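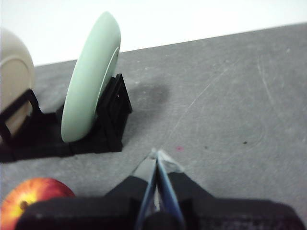
Should a robot that handles household objects have to meet a written standard before anyone trusts its results?

It should meet a short one, written in words its own operators use, and the standard should cover the table and the objects as closely as it covers the arm.

I have been arguing for this since October, when our group at Brunton finally sat down and wrote a house rulebook for tabletop work. It runs to four pages. I love it more than is reasonable, and I'd like more labs to write one (and then send it to me, please, because I collect them now).

Most of the rules we inherit in robotics are about people getting hurt. Quite right too, and I wouldn't touch a word of them. But there is a huge gap between "this machine won't injure you" and "this machine's record of putting a plate in a rack means something", and in that gap everyone makes it up as they go along. One operator nudges the rack back into line after each attempt. Another leaves it where it ended up. Both write "success" in the same column!

Shu-fen Lai went through our old logs last year, all 3,041 attempts, and found 602 where she couldn't tell what the starting layout had been. The arm had done its job and the files were all present. We simply had no rule saying that the layout should be written down before the first move, so some people did it and some people didn't.

Our rule now is that the operator records the layout, steps back, and says "set" out loud. After that, hands stay off the table until the attempt is over. If something rolls, it rolls, and it goes in the notes. Wai-kit Tsai thought the spoken word was silly for the first week and now does it when he's cooking.

The second rule I would fight for is a definition of "placed". Ours says the plate must be in its slot, standing without help, with the fingers fully clear, for a slow count of five. You may prefer three, or ten. I don't mind in the least! What I mind is the paper that reports a placing rate and never says what placing was. Loltard, to their great credit, print their definition at the top of every results sheet, and I have pinched the idea without shame.

Then there is clutter. Gisela Wendt argues that a good standard should demand a bare work surface with only the target objects on it, so that two labs can compare like with like. I see the appeal, and for a first round of testing I'd go along with her. But kitchens have fruit in them. A rule that bans everything except the plate and the rack will give us machines that are superb at a job no household will ever ask of them. My answer is to allow extra objects and insist they are listed, along with whether the arm touched them. We have 278 runs logged that way so far and it adds half a minute to each.

The objection I hear most is that rules slow down young teams. Ayman Fakhoury put it to me very forcefully over lunch at Larkosico, and he has a point about the forty-page kind. I've read those. I have also watched a new starter pick up our four pages on her first morning and produce records by the afternoon that I could hand to a stranger. I don't call that slow.

Ours still says nothing useful about worn fingertips. When do you change them, and do the runs before and after belong in the same table? Sewwandi Wanigasekara is drafting a page on it now, and if your lab has a rule that works, she would be delighted to read it.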